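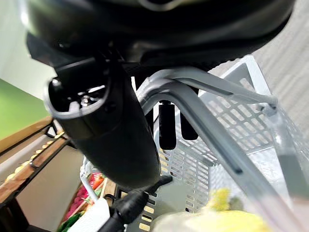 Section 4. Setting up the basket table

By now your shelving is up and the crates are in, so let's get the basket table going. I'm Naledi Venter, I set up the produce corner at our Aretthorpe shop, and I've put this table together more times than I'd like to admit. It's an easy job! Give yourself a clear bit of floor and don't rush the leveling part.

What you need: the round top, the pedestal base, the hardware bag, a level, a soft cloth, and at least one shopping basket to test with.

1. Lay the top face down on a blanket. The marble pattern scratches if there's grit under it, so shake the blanket out first (I skipped that once at our Molefe branch and had to order a new top).

2. Set the base plate in the middle and start all the screws by hand. Don't tighten any of them until every one has caught.

3. Tighten them a little at a time, going across and back the way you'd do lug nuts on a car.

4. Flip it over with a second person. Jade Dhillon usually helps me – she takes the base and I take the rim.

5. Check the level in two directions and turn the feet until it sits flat. Old floors will fight you. Our building went up in 1982 and I had to wind one foot almost all the way out.

CAUTION: Never drag the table by its rim. The edge chips, and once it has chipped it keeps catching on sleeves. Lift from the base.

Placing the table

6. Put it close enough to the produce that people can set a basket down, pick out their greens, and turn back without taking a hike.

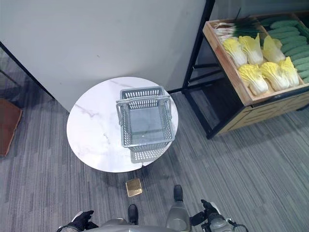 7. Leave room to walk all the way past on the shopper's side. I push a full cart through as a test, and if I have to steer around anything, the table moves.

8. Set a basket on top with the handle folded down. Standing handles get bumped, and then the whole thing slides. Keep the basket back from the edge too, so it isn't hanging over.

NOTE: Plastic baskets with the little grid openings are my favorite for vegetables. They rinse out fast and drain by themselves, but dirt does pack into the corners, so go after those with an old toothbrush.

Daily care

9. Wipe the top with a damp cloth and then a dry one. No scouring powder, please! Green onions drop bits of root and cabbage leaves go everywhere, so in November, when we're selling a lot of both, I wipe it down again after lunch.

10. Check the feet whenever the table has been moved for mopping.

If you need a spare foot or a replacement top, the part number for the full kit is 1268. Ask for Iulian Moldovan at the stockroom desk and tell him which shop you're calling from.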